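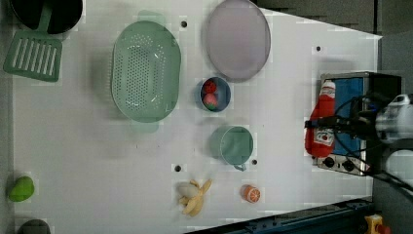

Slide 4: Colour drift in moulded plastics

Inwood trial, 526 parts, two resin lots. Reds shifted most, pale greens least. Give the lamp hours here: 492.

Pause for the chart. Point out that Lot 2 was dried overnight and Lot 1 was not.

Remo Cocco's readings were taken at the gate end only. Say so before someone asks.

Masterbatch supplier changed in June, from Rekitz to Truvo. Hand over to Brunello Melis for tooling.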